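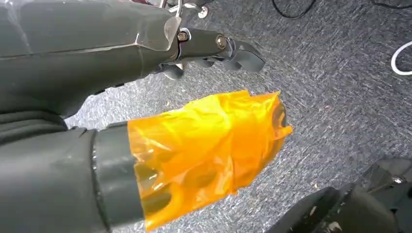

Testing a Low-Cost Scintillator Readout for Classroom Gamma Spectroscopy

Project report, Sibiya Building, detector lab
Nestor Quiambao, Tassanee Mahawong, Gwion Mathias
Advisor: Hefin Foulkes

Last updated: January

Print this page | E-mail this page

Summary

We built a readout board for a small cesium iodide crystal and compared it with the Brosmont unit the department already owns. The goal was a setup that first-year students can use to record a spectrum in one lab period. Our board cost $169 in parts, not counting the crystal.

Setup

The crystal is wrapped in white reflective tape and coupled to a silicon photomultiplier with optical grease. Both sit in a light-tight box that Gwion made. The signal goes through a shaping amplifier to the converter on the board, which sorts pulses by height. Tassanee wrote the logging program. Each run lasted 900 seconds, and we took 16 runs with the cesium-137 check source and the same number with no source.
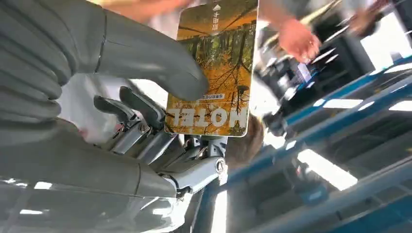

Calibration

We used the 662 keV line of cesium-137 and the two cobalt-60 lines at 1173 and 1332 keV. A straight line fit was good enough for the middle of the range. At the high end the photomultiplier response flattened, so we added a second-order term. The peak position also moved when the room warmed up in the afternoon. We now log the temperature next to the sensor and correct for it afterward. 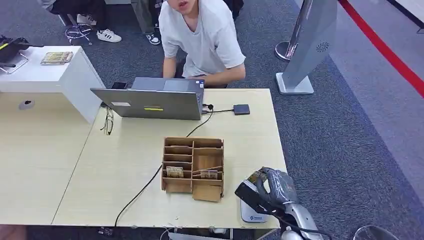 RESULTS

The cesium peak was clear in every source run. It was wider than on the Brosmont unit, mostly from noise in the first amplifier stage. Replacing the bias supply with a quieter one from Porkotska helped, but it added a ripple at low energies that we had to cut with a threshold. Below that threshold we have no usable data. 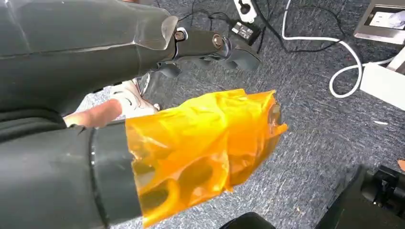
The two cobalt lines could be separated, although the valley between them was shallow. Mieczysław Chmielewska lent us a thicker crystal near the end of the term, and we did not have time to calibrate it. The next group should start with that crystal and repeat the background runs before changing the amplifier.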